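Plondden Bowl-and-Post Stand: A Place For The Small Stuff
Reviewed 11 January 2018

I have owned a lot of dishes that were supposed to stop me from losing my keys. They all worked in the sense that the keys were somewhere else and the dish was easy to find. So when Plondden put out a stand that combines a bowl with a hook and asked 40 dollars for it, I bought one in the spirit of a man buying his sixth umbrella.

The base is white plastic, shaped like a keyhole or a stubby paddle. The round end takes the bowl, the narrow end takes the post, and the post has one short arm that reaches back over toward the bowl. Assembly took me 5 minutes, of which four went to the instruction sheet, a handsome document printed in a gray slightly paler than the paper.

The bowl is the best part. It's white and very glossy, with a silvery rim that catches any light going, and it makes the contents look more valuable than they are. Two cough drops and a bike key look like an heirloom collection in there. It also shows every fingerprint, and I now own a cloth for it.
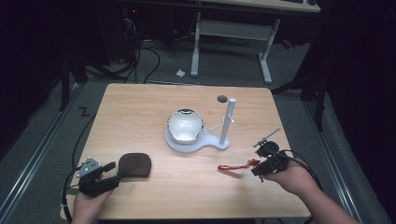

One commenter under my September first-impressions post wrote that the arm is too short for anything bulkier than a single key ring, and that with a full lanyard on it the whole post leaned like a tired commuter. The same reader switched to the Vistine version, which has a longer arm and a heavier foot, and hasn't looked back.

Fair enough on the arm. I can hang one ring on mine, or one pair of earbuds, and then it's full. I haven't had the lean, but I don't carry a lanyard, and my keys come to 56 grams on the kitchen scale (yes, I checked). If yours jingle like a school janitor's, look elsewhere.

As for the base, it slides. On a smooth wooden tabletop it will travel a good inch when you drop things in with any feeling. I put an Arska grip pad underneath and that fixed it, though a stand at this price could have come with feet.

I also tried the Entili tray, which is cheaper and has no post. It is a tray. It does what trays do, and within a week mine had mail on it -- the Plondden bowl is too small for mail, and I count that as a feature.

Good: the bowl, the footprint, no room for mail.
Bad: slippery base, stingy arm, fingerprints.
Keys lost since purchase: one set, found in my coat.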